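2019-10-04

Pad change on the hand-held gripper, second one this month if I count the half job on the left finger. The old set from Strobel had gone shiny at the tips and the left pad was lifting at its lower end. Peeled both, cleaned the finger faces with alcohol, scraped off the last of the adhesive with a plastic card. Metal card scratches the coating, learned that in Kekberg.

New pads are the ribbed Favden type, cut to 75 mm. Pressed each one down for 20 minutes under a clamp. Checked the pivot pins while the fingers were off load. A little side play at the outer left pin, same as last time. No shim fitted. Put one drop of light oil on each and wiped off what came out.

Closing force came up a bit with the new pads, so I backed the trigger spring off by 2 turns. Eckhard Ackermann wants the force low enough that a film pack is held without being crushed, and he is right that the old setting was meant for boxes. 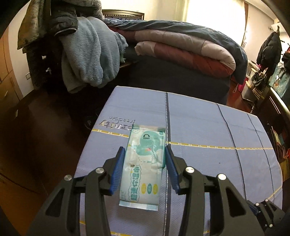 Pad alignment is what I spent the rest of the session on. If one pad sits higher on its finger than the other, a flat pack gets a twist as the fingers close and you end up chasing it with the wrist. I set the height by eye against the finger edge first, then with the steel rule. The wet wipes are a good test piece for this: glossy, wrinkled film, a soft body, and sealed strips at the ends that show at once where the load goes. With a ribbed pad along each side of the packet I can compare the two contact lines directly. The packet tips slightly to the right at the top. Could be the pads, could be how I came in on it. Will repeat with the tool turned over before I touch anything.

Adhesive needs a night before a real run. The plan is about 300 closures tomorrow, then look at the lower end of the left pad again. If it lifts, the finger face needs sanding and I will ask Restcombe for the thicker tape. Trigger spring setting written on the inside of the case lid.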